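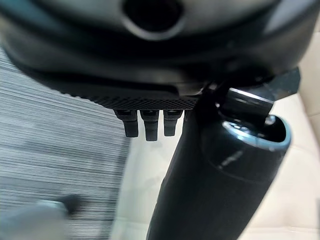

Mihret Asfaw says my serve is legal and I must stop asking people about it. She said it on the phone while she was eating something, and after this she said it again more slowly, as if the problem was my English and not the serve.

26th March

So I will stop asking. But in my own diary I can ask as much as I want. The umpire at Gimton called me for a fault at 9-9 in the fourth game. He said the ball did not rise enough from my palm. I have played this serve since I was a schoolgirl and it was never called before. I lost the point, then I lost the next one too, 11-9, with a backhand into the net that my mother could return. The match went to a fifth game and I don't want to write about the fifth game.

What bothers me is that I started to look at my hand. All of yesterday evening at practice I looked at my hand. I threw the ball very high, like the children do when they see it on television, and of course it came down somewhere else every time. Cúc Đồng stood on the other side and waited with great patience. She caught the bad ones with her left hand and rolled them back to me. In the end she asked if we could practice her receive, please, with normal serves. We did, and without thinking my serve was fine again. Then she told me it was fine, and it was gone.

My rating came out this morning and it is 746. Before Gimton it was better. I know these numbers go up and down, and the players at the top of our league would laugh that someone writes it in a diary. Still, I had promised myself to finish the season above my number from December, and now I need to win against Golob to have any chance. Both of my singles, I think. I tried to calculate it on the back of the gas bill and I got two different answers.

Golob play at home in Dodham, in the room over the library. It has a low ceiling at one end, so a high ball toss there is not a good idea anyway. Their number one is the tall one with the long pimples on his backhand. Last time I pushed and pushed to this side and every ball came back floating with the wrong spin. Cúc says to play it slow and deep to his forehand, wait, and then go hard to the body. It is easy to say this when she plays number three and will not meet him! But she is right. She watches other people's matches much better than I do. I watch only the score.

I glued the new Zistent sheet on my forehand side after lunch. The old one was so smooth in the middle that it was like playing with a plate. I let the glue dry for 40 minutes, as the paper says, and cut the edge with the kitchen scissors. It is not a beautiful cut. At the handle there is a small step where I turned the scissors the wrong way, but it is under my thumb and I will not feel it. New rubber before an important match is maybe stupid. Mihret changes hers only in summer. On the other hand, I could not make a topspin over the net with the old one unless I used my whole shoulder, and the shoulder is also not new.
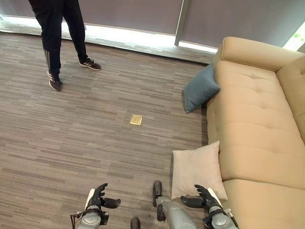
Dark sneakers, blinds down.

Later. Practiced again, one hour, mostly the third ball. I serve short, she pushes long, I attack from the backhand corner. The Zistent is faster than I expected and in the beginning everything went past the end of the table. I had to close the bat more, and start the stroke lower, from the knee. After a while I had a rhythm, and I made some loops that I was really happy with. My blocking is worse now. The ball jumps off before I have decided where it should go. Cúc said to hold the handle softer. I held it softer and hit the lamp.

We agreed about the doubles. I will serve first and she will receive first, the same as in Gimton, where the doubles was the only thing that worked. We won it 3-1 and she made that crazy winner from behind the table, almost sitting. Our signs under the table are still a problem. One finger is backspin and 2 is sidespin, but she shows them so quickly that I have to guess. I asked for slower fingers. She said she would try.

One more thing about the serve, then I go to sleep. I read the rule again, in English and then in my own language, and it says the ball must rise at least 16 cm. I put a ruler against the fruit bowl and tossed the ball next to it. It went higher than the ruler mark, clearly higher, nine times from ten. The tenth time I was nervous of the ruler.

I must wash the black shirt tomorrow and ask Mihret what time she is driving to Dodham. Also buy bananas, and plasters for the thumb.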